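Nollitz library opens evening room for adult learners

By Rahel Aigner
June

The town library in Nollitz will keep its reading room open until 9 p.m. from next month, so that adults who work during the day can prepare for school certificates and language tests. The town council approved the plan with a clear majority after a long discussion about the cost of staff and heating.

The evening room is on the first floor, behind the newspaper shelves. It has 323 reference books, a printer and a quiet corner for people who want to work alone. Entry is free for everybody who has a library card. Visitors from the neighbouring villages of Relum and Eveck can also get a card, and they will pay the same yearly fee as people from the town.

The wish for longer hours is not new. Last winter a group of evening students collected 2097 signatures, which is a high number for a town of this size. Many of them wrote that their flats are too small and too loud for studying, and that the cafés in the centre close early.

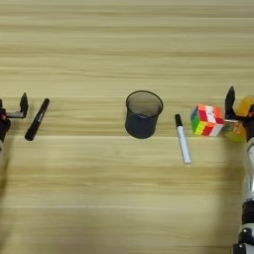

Who may use the room in the evening?

Any adult with a valid library card may come in, and pupils under 16 may come together with a parent.

The head of the library, Kilian Sutter, told this newspaper that he had expected more resistance. "Some council members asked me if people still read on paper," he said. "I invited them to visit us before the examinations in spring. On those evenings we had no free chair, and we had to send people home at six."

The council has given money for one additional worker, who will be at the desk on five evenings a week. A second position was in the first version of the plan but was removed. For this reason the children's department and the music collection will stay closed after 6 p.m. Books can be returned at any hour through the box beside the main door.
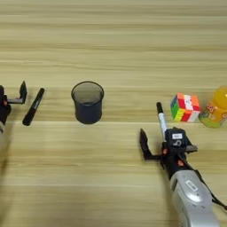 Furniture was the other subject of the discussion. The old desks in the reading room are from the time when the building was a post office, and several of them are damaged. The joinery Engelhardt has offered to deliver new ones at a reduced price, and the library has asked for a light wood with a striped grain, in pale beige and tan, instead of the dark brown of the old desks. Mr Sutter believes that a bright surface is more pleasant for the eyes when one reads under a lamp for two or three hours. The old desks will be sold to the public in the courtyard, and the money will be used for dictionaries.

Not all residents are satisfied. People who live in the street behind the library are worried about noise from cars and bicycles late in the evening. The council has promised to speak with them again in autumn and to change the closing time if there are many complaints. The car park behind the building will be locked half an hour after the library closes.

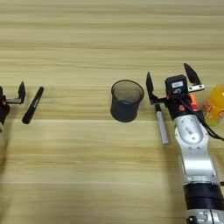

Courses and registration

Together with the longer hours, the library will offer three evening courses: written English, mathematics for the school certificate, and help with official letters. There are 200 places in total. Each course runs for ten weeks and costs nothing, but participants must buy their own workbook. Registration is possible at the library desk from 10 a.m., and a waiting list will be opened when all places are taken. The teachers come from the adult school in Relum, which has given similar courses for many years.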